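Home | Projects | Tools | Archive | About

Filed under: Small Spaces, Shelving

Two-Tier Plant Stand: Spacing, Sight Lines and the Fourth Pot

Saturday, January 20, 2018

The stand has been finished since before Christmas, and most of the questions I get are about the arrangement on it and not the joinery. I will cover both, joinery first.

The design is a stepped stand with two slatted levels. The upper shelf sits at the back, the lower platform projects forward. I chose slats over a solid board for weight and for ease of cleaning. Grit falls through to the floor, where it can be wiped up in one pass. The slats were cut as a batch against a stop block, sanded, and painted white before assembly. Painting them afterward means working a brush into every gap from two sides, and I have done that once on a bench for the hallway and will not do it again.

The legs are light blue. I had most of a can of Larkness satin left over from a cabinet job and it covered in two coats. The white is Morrison trim enamel, three coats, with a light sanding between the second and third. Total outlay on lumber, screws and one replacement brush was 78 dollars. The paint is not included in that figure.

Assembly notes, for anyone copying it:

Cut all the slats from the same board if you can. Small differences in thickness show up as a ripple across the shelf, and a pot placed over the ripple will rock.

Drill pilot holes at both ends of every slat. I skipped two and split one.

Use a spacer between slats while you drive the screws. Mine was an offcut of Fumard hardboard, and it gave a gap narrow enough that the base of a pot bridges it without trouble.

Check the upper shelf for level before the lower platform goes on. It is awkward to reach afterward.

Now the arrangement. All four plants are artificial sunflowers. I know the objections. There is no window in that corner, and the live plants I tried there in June lasted 30 days. Artificial ones need dusting and nothing else. The flowers are yellow with dark brown centers, and each plant has its own white ceramic pot with ribbing. Matching pots do more for the arrangement than I expected — mixed ones looked like a shelf in a thrift store.

The first layout was symmetrical, two pots above and two below. It looked like a shop display. It also hid part of the wallpaper, and the watercolor butterflies are the reason I picked that wall in the first place. Leandro Huenchumán, who hung the paper and has views on it, suggested leaving part of the upper level clear and bringing one plant down off the stand altogether. I tried several versions over a weekend and settled on this order:

One pot at the back left. It gives the group some height on one side and leaves the rest of the upper level open.

Two pots side by side on the lower platform, close enough for the flowers to touch. Separated, they read as two small objects. Together they read as one large one, and the eye goes there first.

One pot on the floor in front of the stand. This is the one visitors ask about. With nothing in front of it, the stand had a hard edge where the legs met the marble pattern, and the floor pot softens that.

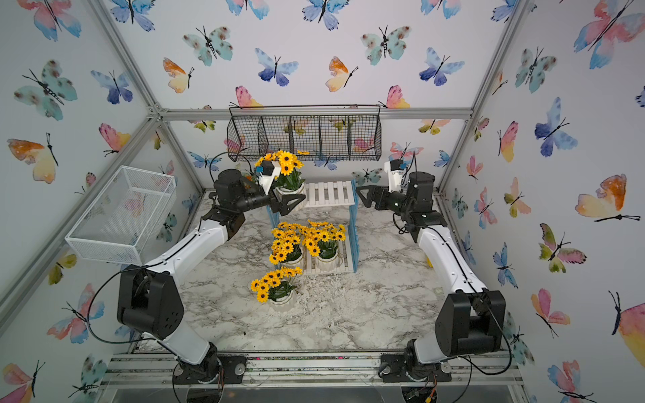
The wire basket

The black mesh basket on the back wall has four compartments with vertical dividers. It came from Gotell, and I bought it for seed packets before I gave up on growing anything in that spot. A thin black rod runs above it. Black was a compromise, as the white version was out of stock, but against a busy wallpaper a dark outline is easier to find.

Height matters more than color here. Hang the basket too low and the flowers on the upper shelf crowd it. I put the stand in position first, set a pot on the top shelf, and marked the wall above the tallest flower. Then I took the pot away and drilled. Two fixings were enough for my purposes. If you plan to load the compartments with anything heavier than paper, find out what is behind the plaster first.

Maintenance

Dust the flowers with a dry, soft brush, working from the centers outward. The leaves can be wiped with a damp cloth. The ribs on the pots collect dust in the grooves, and an old toothbrush clears them. I do the slats at the same time, along the length and never across.

The light blue legs have picked up one chip near the bottom, front left, from the vacuum. I kept a little of the paint back in a jar and will touch it up when the weather allows the garage door to be open.

Cut list and screw sizes are on the Projects page under Stands.

Shares: 68 | Views: 487

Older post | Newer post | Back to top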